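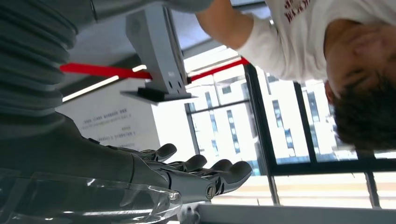 Bravura (robotic hand)

Bravura is a multi-fingered robotic hand sold by Jollton, a maker of parts for research and light assembly robots. It is offered as a finished hand for mounting on an arm the customer already owns, or as part of a desk kit that also includes a wrist camera bracket, cables and a set of practice objects. The hand has a dark gray finish, with jointed fingers that bend toward the palm.

History

Work on the hand began at Pundutska, a small engineering firm led by Bujar Janevski. Jollton bought the design and put it on sale on 24 May 2021. The first production run was 300 units, most of which went to university labs. A second run of 1000 followed, with changes to the wrist connector and a new cable exit.

Desk kit

The desk kit is meant for picking, placing and sorting small items at a normal office desk. Buyers supply the arm, the desk and a computer. Jollton recommends a shallow tray or box with separate compartments for the first exercises, placed within easy reach of the arm, and a second person seated across from it who can reset the objects between runs. The printed guide covers 50 exercises — most can be done in a single afternoon.

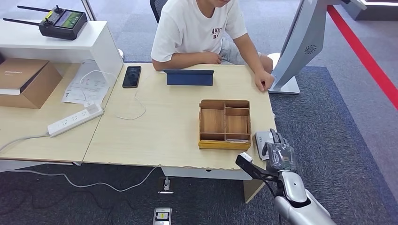

Service and support

Each hand comes with one year of repairs. Setup at the customer's site is a separate service handled by Georgiou, whose technicians mount the hand, check the cable routing and run a short grip test. Finger pads are treated as wear parts, and the manual calls for new ones after 3000 grips.

Reception

Vesna Gashi, who reviewed the kit for a trade newsletter, praised the clear guide and the quick mounting. She found the software slow to start and thought the cable too short for taller arms. Jollton later added a longer cable to its price list — it is not included with the kit.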